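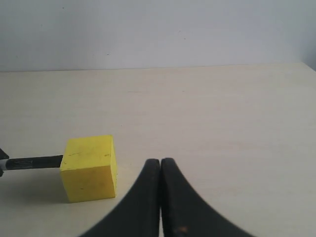
Poste de travail : cube en mousse jaune et pince fermée.

Accueil | L'institut | Recherche | Participer | Contact

Imprimer cette page | Envoyer par e-mail

Mai - Service des études, Institut Berari

Appel à participation : démonstration de gestes à un bras robotisé

Dans le cadre du projet Ollia, l'Institut Berari recherche 27 personnes majeures pour une étude consacrée à l'enseignement de tâches simples à un bras robotisé. Les participants montreront au robot comment saisir, déplacer et poser de petits objets, d'abord en guidant le bras à la main, puis en le pilotant à distance depuis un poste voisin. Aucune connaissance en robotique ou en programmation n'est demandée.

L'étude compare ces deux modes de démonstration du point de vue de la personne qui enseigne : temps d'apprentissage, fatigue ressentie, régularité des gestes.

Déroulement

Chaque participant est reçu individuellement à la salle Nowakowski pour deux séances, espacées d'au moins une semaine. Après une prise en main accompagnée, il réalise 100 démonstrations, réparties entre les deux séances et entrecoupées de pauses. Les objets employés sont légers et d'usage courant. 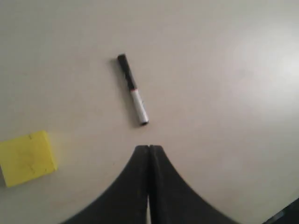 Marqueur et bloc jaune sur le plan de travail, vus depuis le poignet du robot.

Les consignes sont remises par écrit au début de chaque séance. Une démonstration manquée est simplement signalée à l'opérateur, puis reprise - elle n'entraîne aucune pénalité. Un questionnaire est rempli à l'issue de chaque séance.

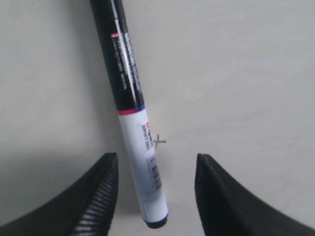
Marqueur entre les doigts ouverts de la pince ; à côté, une petite croix tracée sur la surface.

Conditions de participation

- être âgé de 18 ans révolus ;
- disposer d'une vision normale ou corrigée ;
- ne présenter aucune gêne durable du bras ou de la main ;
- lire le français couramment ;
- n'avoir participé à aucune étude antérieure du projet Ollia.

Les personnes gauchères sont invitées à se faire connaître dès l'inscription, afin que le poste de pilotage soit réglé en conséquence.

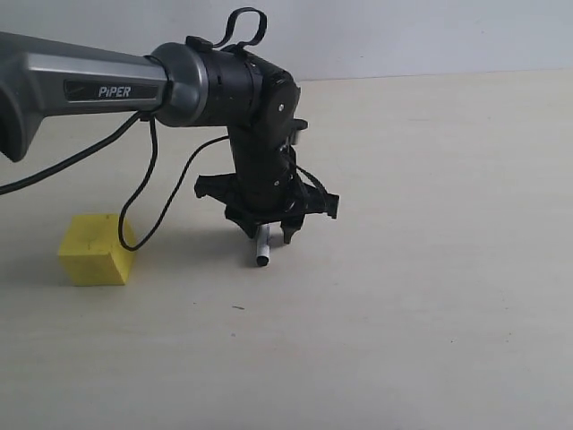
Une indemnité forfaitaire de 100 euros est versée par virement après la seconde séance. En cas d'interruption à la demande du participant, la première séance achevée donne droit à la moitié de cette somme. Les frais de transport ne sont pas remboursés.

Les mouvements du bras et les images du plan de travail sont enregistrés. Les données sont conservées sous un numéro de code et analysées avec l'équipe Zivus, partenaire du projet. Chacun peut se retirer à tout moment, sans justification, et demander l'effacement de ses enregistrements.

Inscription

Les candidatures sont à déposer à l'accueil de l'institut, à partir de 9 heures, ou au moyen du formulaire de la rubrique Participer. Il convient d'y indiquer son âge, sa main dominante et ses disponibilités. Une réponse est adressée à chaque candidat, y compris lorsque les places sont pourvues.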